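Workshop tips: budgeting for a sorting bench

By Desmond Dunleavy

Filed under: Planning and buying

A few readers wrote in after the February page on second-hand benches to ask what a small automated sorting station costs to set up, once everything is counted. The arm is the part people ask about first. It is also the part with a price list, so it is the easiest to plan for. The trouble in most budgets comes from the rest: what the arm is bolted to, what it picks from, what it drops into, and how long somebody spends putting everything back between runs.

These notes come from the bench we keep at Garkuvthorpe, where the job is mixed toys, cans and cloths out of one basket and into boxes. I have left out software, which deserves a page to itself.

1. Start with the items and leave the catalogue shut

Before you ask for a quotation, fill a container with what you want sorted. Use the real things, or things as near to them as you can get. Include the awkward ones. A basket of plain blocks will make any gripper look worth the money.

We mix hard and soft on purpose. Round things roll away from the fingers. Cloth folds over whatever is next to it and hides it. A dented can gives you a different surface from a new one. Spiky rubber toys are easy to hold and hard to put down tidily.

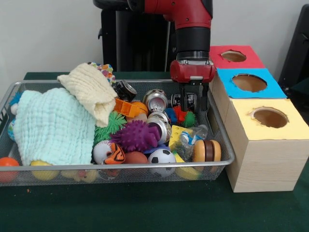
The gripper over the mesh basket, with the three boxes alongside.

Write the items down in a list with the widest and narrowest part of each one. Take the list with you when you talk to suppliers. The widest figure tells you how far the fingers need to open, and the narrowest tells you whether they need to close all the way.

Budget for spares as well. Toys split, cans get crushed flat and bottles end up as scrap. Buy two of anything that matters to your results and keep the second in a cupboard.

2. Work out the reach before you pay for it

Arms are priced partly by reach, and it is easy to buy more than you need. Set the bench out with tape first. Mark the container, the drop points and the base of the arm, then measure from the base to the furthest corner you expect it to visit. Add a margin for the height it has to lift to, as the arm must clear the rim of the container with something hanging below the fingers. A long cloth hangs down a good deal further than a ball does.

If you are short by a little, move the boxes. That costs nothing. Putting the drop points right beside the container saves more reach than any other change, and it shortens each trip too.

Ask for the load figure at full stretch, with the gripper fitted. The number on the front of the leaflet is often given without it. Gripper and wrist fittings come off your allowance before you have picked anything up.

3. Spend money on the table

A light table shakes when an arm stops quickly. You will then spend days adjusting settings to hide a problem that a heavier table would have cured. If the arm has its own stand, the table can be cheaper, but the two still have to stay put in relation to each other. Mark the floor where the legs go. On tiles, check every leg for rocking before you fix anything down.

Cover the top. We use plain dark green cloth. It cuts down on shine, and small bright items show up well against it. Cloth also stops round items rolling quite so far. Buy enough to cover a second table at the same time, so the colour matches, and allow for replacing it when it gets marked or starts to ruck up.

A second table is worth having if the room will take it. Things waiting to be used need somewhere to sit that is out of the arm's way.

4. Boxes and containers are cheap, so try several

Please don't order moulded bins until you have tried the layout with something you can cut. Our boxes are simple cubes with a coloured top and a round hole cut in it. The edges of the holes are rough and it makes no difference to the work. If a hole is too small, cut it bigger. If the colours are hard to tell apart under your lights, change the top.

Keep the tops well separated in colour, as the person resetting the bench has to read them at a glance too.

For the container, wire mesh has a lot going for it. It is light, it lets crumbs and grit fall through, and you can see from the side what is left at the bottom. The drawback is that fine things poke through the gaps and catch. Loose knitted cloths are the worst for this. If yours is mostly fabric, pay a little more for a smooth-sided tray. 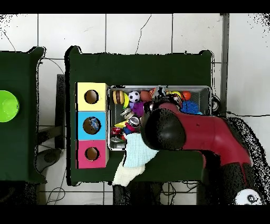
Depth matters more than width. In a deep container the items pile up and the ones underneath can't be got at until the top layer has gone. A wide, shallow one spreads them out but eats up table space and reach. Go back to your tape marks before deciding.

5. Cables, posts and floor space

Allow a line in the budget for cable covers and ties. It is a small sum and it is nearly always missed. Measure the route along the floor, up the leg and back, and buy the next length up. A cable that only just reaches will be pulled tight across a walkway sooner or later.

Leave room for:

- an upright post if you want a camera or light fixed overhead
- a clear path round to the front of the bench for whoever refills the container
- the controls, placed where you can get at them without leaning across the arm's working area
- the emergency stop, within reach of the person refilling

Do the floor plan with the arm at full stretch. Get your guarding and safety advice from someone qualified before you place the order, because it can change the floor area you need and so the whole layout.

6. Price the reset

This is where our first budget fell down. We had a figure for the arm, a figure for the bench and nothing at all for the time spent tipping items back into the container and mixing them up again.

Our reset takes 4 minutes when everything has landed where it should. Over 100 runs that comes to 400 minutes, which is more than six and a half hours of someone's time. Put your own number in and multiply by what you pay an hour. If the answer is alarming, look for ways to make the boxes quicker to empty. Loose tops that lift off are good. A box you have to turn over and shake is slow, and small light things stay behind in the bottom.

7. Getting quotations

We asked two suppliers, Vistov and Zirasau, for the same bench on paper. Their totals were close, but the lists behind them were quite different. Vistov put fitting and a day's training into the price and charged extra for the gripper. Zirasau had the gripper in and everything else as add-ons. Neither was wrong. It only meant that the bottom lines couldn't be compared until we had rewritten both on one sheet.

Ask each supplier for these in writing:

- price of the arm alone, and of the gripper alone
- spare fingers or finger pads, and how long they take to arrive
- delivery, unpacking and fitting
- what the warranty says about the gripper, as it may differ from the arm
- yearly service, and whether they come to you
- what happens if you want to change the gripper in the first year

We bought the mesh container, cloth, box materials and cable covers locally through Esposito, for £374 in all. That was cheaper than having them included as "accessories", and we could take back the pieces that didn't suit.

8. Try a full load before signing off

When the equipment is in, don't accept it on the strength of one item on an empty table. Fill the container properly, with the soft pieces in among the hard ones, and let a cloth or two hang over the side. Leave one thing lying in a box so you can see whether a part-filled box causes any bother.

Watch from the front and from the side. From the front, see how near the wrist comes to the rim. From the side, see what gets dragged along with the item you wanted. Note down anything that needed a hand, and send the list to the supplier while the fitting terms still apply. 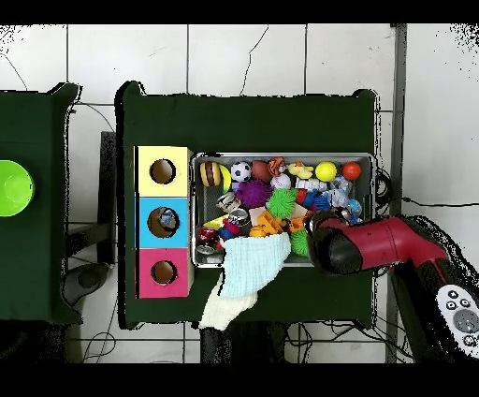 9. Keep something back

Hold a part of the money until the bench has been in use for a couple of months. Ours went on finger pads, a longer cable and a second set of box tops, none of which had been on the original list. If you have a fixed grant or a spending deadline, buy the pads and spare cloth at the start and put them on the shelf with the receipts.

Next page: labelling shelves and drawers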